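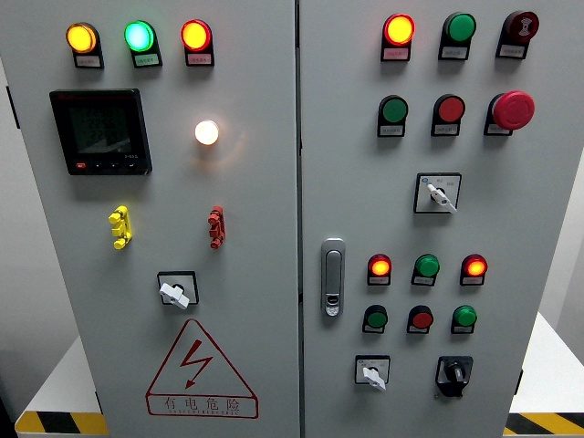

Losisard Lap Records — data card

Contents
This dataset has lap times from club kart racing at the Zesstead and Wernolard circuits. It covers one season, from February to November. There are 3596 laps in total, and 278 of them are marked as not valid (see Flags).

Files
laps.csv — one row for each lap
sessions.csv — one row for each practice, heat or final
circuits.csv — length and direction of each layout

Columns in laps.csv
session_id: links to sessions.csv
kart_no: the race number, as text, because a few numbers begin with zero
class: cadet, junior, senior or masters
lap_no: starts at 1. The rolling lap is not counted.
time_ms: lap time in milliseconds
flag: empty if the lap is normal

Flags
P means the driver went into the pits during the lap. Y is for a lap under yellow. X is used when the transponder missed the line and the time was joined with the next one. Please remove X before you calculate any average. I kept these laps in the file so the lap numbers stay in order.

Known problems
The Wernolard circuit was resurfaced in June, so times before and after should not be compared directly. The colour of the tyre compound was written by hand at Zesstead and I could not read all the sheets, therefore this column is left out. Two heats in the cadet class have the same session name. Use session_id, it is always unique.

Race numbers were changed to new ones from 500 upwards. Drivers' names and licence numbers are not included.

Loading
The files are UTF-8 with commas. The decimal sign is a point. The Ajayi parser, version 2 or later, reads them without any settings — older versions drop the flag column.

Licence
CC BY 4.0. If you find a mistake, please open an issue and give the session_id and lap_no.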